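**Teaching a robot to put the bricks away, one joystick nudge at a time**

I spent a February afternoon at Unumside, the little workshop above the bike store, watching people steer robot arms through a job my kids refuse to do. The job is sorting toy bricks by color. The people were Mirjam Leitner and Han-gyeol Wang, and they have the patience of saints, both of them!

The project is called Gundis. The idea is pretty simple: you don't write out instructions for the robot, you drive it through the task yourself, over and over, and it records what its cameras see along with every move you make. Later a program studies all those runs and tries to work out how to do the job alone. Mirjam calls each run a "demo." They had 1750 of them saved when I came by, and they want plenty more (I asked how many more and got a long sigh).

Han-gyeol was in the chair when I got there. He doesn't talk while he's driving, so I mostly stood behind him and tried not to bump the desk. The cameras on the arms feed a screen next to his elbow, and after a few minutes I'd stopped looking at the table at all and was just watching the reds and yellows go by on the monitor.
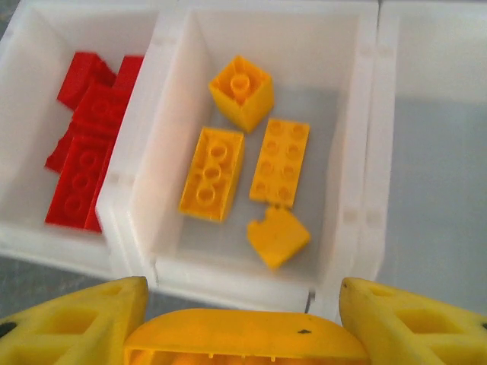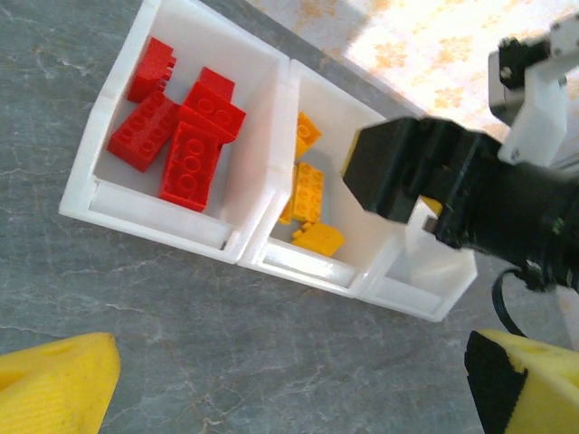 Red bricks in the left compartment and yellow in the next one over, with a black gripper reaching in from the right. 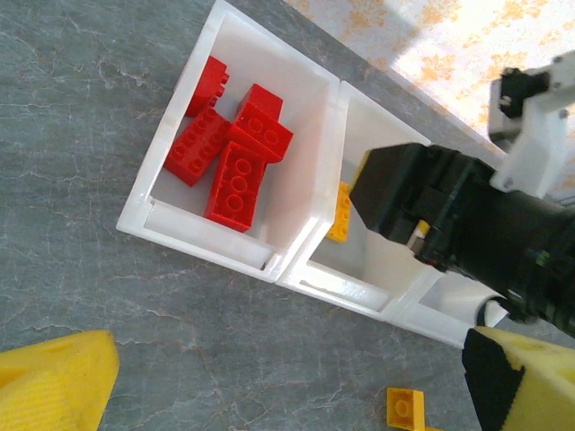 **Why not just program the robot to sort the bricks?**

Because bricks never land the same way twice, and writing a rule for every tilt and overlap would take forever. When a person drives the arm, they make all those small choices without thinking about them, and the recordings catch the choices along with the moves.

Then they let me have a go, which was brave of them. I figured I'd be fine. I grew up on video games! I was not fine. You push forward and the arm goes forward, sure, but judging how far down the brick is when you're looking at a flat screen is a whole other thing. I closed the fingers on thin air 3 times before I got hold of anything, and then I dropped it. Mirjam said my runs would be kept in a separate folder, very kindly, and I don't believe for a second anyone will open it.

What surprised me is how much style matters. Mirjam comes straight down on a brick and lifts straight up. Han-gyeol likes to sneak in at an angle and nudge things apart first. They've been arguing about whether to pick one way and stick to it, and Veronika Camenzind, who runs the training side, wants both kept in for now. She'd like to see which habits the robot picks up. Her last training batch used 88 of the demos, all Mirjam's, and she's putting together a mixed one next.

Unumside is looking for more drivers, by the way. No experience needed (clearly), sessions run two hours, and there's coffee. They'd especially like left-handed people, who they're short on at the moment. Sign-up is on the sheet by the door at the top of the stairs, and the room is open until 5 p.m. I put my name down for another try. My kids want to come too, and they've already told me they'd be better at it.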